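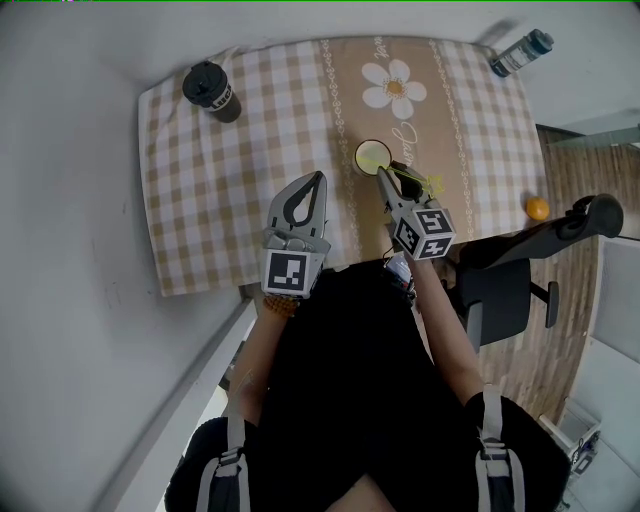 Good morning, everyone, and thank you for coming up so early. I know the coffee downstairs was slow, so do keep drinking it while I talk. I'm going to go through what we plan to buy for the Skullavdale site, and I'd love to be interrupted.

(Pause here, let the people at the back sit down.)

So, handheld grippers first. Our plan has 6 pairs in it, and I want to spend a minute on why the number isn't bigger. When we first sat down in January, the wish list had a full robot arm for every table, and it was a lovely list! But a person with a gripper in each hand can work at an ordinary table, with a cup and an orange on it, and that kind of recording is what the Giselel project needs most in its first year. The arms can wait — two of them are in the budget, and they come later.

Next, the part people forget, and I include myself. Straps and harnesses wear out. Finger pieces wear out faster. Printed markers get scuffed, and then somebody spends an afternoon wondering why tracking has gone funny. Please put spares on the first order. Stuvik quoted us 140 dollars for a set of fingers, and Okoro came in at 228 with the marker cubes included, so do compare like with like before you get excited about the lower price.

(Ask who has bought from either of them. Leave time for stories.)

Furniture and household things have their own line this year. Tablecloths, tumblers, chairs, fruit — small money, but it used to come out of petty cash and it made a mess of our books.

Last thing before questions: storage and charging. Measure your cabinets before you order, please, and send me the sizes by the end of next week.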